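Call for participants — Droro variable star summer run, Karkavik station

Posted Wednesday, June 12, 2024. Updated since the first version went out with the wrong email subject line, sorry to anyone who got bounced.

We need 12 people for the August run at Karkavik. Mostly night work. Eclipsing binaries again, same target list as last summer plus a few short period ones the Mimberg group asked for. Mimberg does the light curve fitting on their end, we do the observing and the first pass reduction. If you have no idea what a light curve is you can still apply, read on.

What it is

Two weeks on site. You sleep days, observe nights, eat at strange hours. Each night has two shifts, changeover in the middle of the night, nobody does both. One person at the eyepiece or the camera, one person on the log. You switch when you get tired of it.

There are 71 stars on the list. We will not get to all of them. Priority ones are at the top of the sheet and those get covered first, even if they are boring and low in the south and you would much rather point at something else. After that it's open, pick from the bottom half.

Cloudy nights: reductions, flat fields, fixing whatever broke. Also the old paper logs from the Fedoruk plates need typing in. Timings only, no measuring. It is dull work and we would love someone who likes that kind of thing.

Who we want

Undergrads, teachers, retired people, amateurs with a backyard scope, anyone. You should have:

- spent a full night outside observing at least once, any instrument, binoculars count
- enough patience to do the same 90 second exposure over and over without skipping the log
- legible handwriting (log is on paper first, then typed. Yes still)
- OK with stairs and a ladder in the dark, red light only
- age 18 or over by the first night

Nice to have, not required: some Python, or any other way you already reduce images. Experience with comparison star fields. A driver's license, the station is a long way from the store.

You do NOT need a physics degree. Last year's best minimum timings came from a high school band teacher. We do give a short talk on the first afternoon about why timing an eclipse to a few seconds tells you anything — mass moving between the two stars, a third body pulling on the pair, that sort of thing. Bring questions. Relativity questions are welcome but maybe save those for a cloudy night, they run long.

Money

Stipend is $400 for the full two weeks. Paid at the end, by check. Not a wage, we know. Bunk and food are covered, travel is not, except that we pick people up from the bus stop on arrival day and take everybody back on the last day. If travel cost is the only thing stopping you say so in the application, there is a small pot from the Fedoruk fund and it went partly unused last time.

If you can only do one of the two weeks you can still apply, stipend gets cut in half. Full-run people get picked first.

Living there

Bunk rooms, two or four to a room, window shutters that mostly close. Shared kitchen. Lunch gets cooked, the rest you put together yourself from what's in the fridge. Tell us about allergies on the form and not on the day please. Phone signal is bad at the station, good at the top of the hill. Wired internet in the control room but it's for the data so no streaming at night.

It gets cold up there, even in August. Long underwear, hat, real gloves plus thin ones for writing. People never beleive this and then borrow my coat.

No pets. No white flashlights after sunset, this includes phones and car dome lights, tape them.

What you get out of it

Your name on the timing list when it goes to Mimberg, and on the paper if your minima get used. Copies of all the raw frames from your own shifts. A letter if you need one for school or for work. If you want to carry on afterward from home the Droro group has a mailing list and hands out targets by month, any size of telescope.

How to apply

Send one email to the Droro address on the contact page, subject line KARKAVIK RUN and nothing else in the subject, the filter is dumb. In it put:

- name, town, how to reach you by phone
- what you've observed and with what, a paragraph is plenty
- full run or one week, and which week
- early shift, late shift, or don't care (don't care helps your chances alot)
- allergies, medical stuff we should know, anything about ladders
- one page or photo from an observing log you kept, if you have one. Messy is fine

No resume needed. No reference letters. We read everything as it comes in and answer in batches, so if your friend heard back and you didn't that means nothing yet. Call closes when the bunks are full. There's a waiting list and people do drop out late, so stay on it if you can.

Applied last year and didn't get a spot? Say so in the first line, you go near the top of the pile.

Questions about dates, the road, the food, whatever, same address but different subject line please so they don't land with the applications. Answers usually come in the evening — I'm up late anyway.

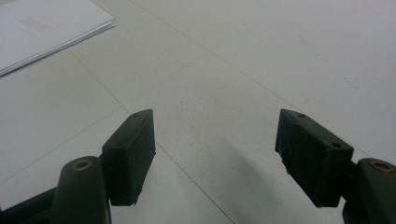
And if your plans change after you say yes, tell us right away, even the day before. Somebody on the waiting list will want the bunk.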